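Subject: Re: [cell-practice] Draft 3 of the bin picking checklist – clamps and hoses
Date: April 12, 2020

On the list, the Goossens site wrote:
> We've read draft 3 and have two objections. Section 2 asks for the
> bin to be clamped before every run. For a light bin full of soft
> items this seems like overkill, and it slows down changeovers.
> Section 5 says the hose bundle has to be "checked through the full
> reach." What does that mean in practice? Our operators will tick
> that box without looking.

Thanks for reading it closely. I'll take these in order.

On the clamps, I'd like to keep the rule as written. The log from Irotthorpe covers 2000 picks with an unclamped bin, and 131 of them were marked as failed after the bin moved. Most of those moves were small. The arm pushed on a wall, the bin slid a little, and every pick after that was off until somebody reset it. The weight of the contents made little difference. Two clamps on opposite sides, pads against the outside of the bin, handles facing away from the arm's path. A changeover with clamps takes us about 3 minutes.

What I would change is the wording on where they go. Draft 3 says "at the corners," and Travo read that as all four. I suggest "on two opposite sides, clear of the compartment being picked." With a divided bin you can put both clamps by the compartment that isn't in use.
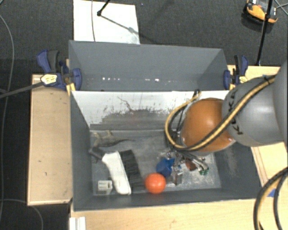 On the hoses, you're right that the line is too vague. A loop that hangs well away from the bin in the home position can end up against the divider or over the items once the wrist turns. I propose replacing the line with this:

5.1 Before the first run of the day, move the arm at reduced speed to each corner of the picking area, with the gripper at its lowest working height.
5.2 At each corner, turn the wrist to both ends of its allowed range.
5.3 Stop if a hose or cable touches the bin, a clamp or the table, or pulls tight at a strap.
5.4 Write down the position of the straps. If a strap has been moved, repeat 5.1 to 5.3.

That gives the operator something to do and something to write, so it's harder to tick without looking.

Comis also asked off list whether the item set should be fixed. My view is no, but the sheet should list what went into the bin. A ball, a rubbery toy and something shiny fail in different ways, and a success rate without the item list can't be compared with anything. I'd add one line to section 6 for it.

Still open:

Section 4, floor cables. We say "routed away from walkways" but give no distance. Does anyone have a number they already use?

Section 7, tape marks on the table. Keep or drop? We use them to put the bin back in the same place. Travo uses a printed template.

If there are no objections to 5.1 to 5.4 I'll put them in the next draft. The review of the full text stays planned for August.

--
cell-practice mailing list
To unsubscribe, send a blank message to the list's leave address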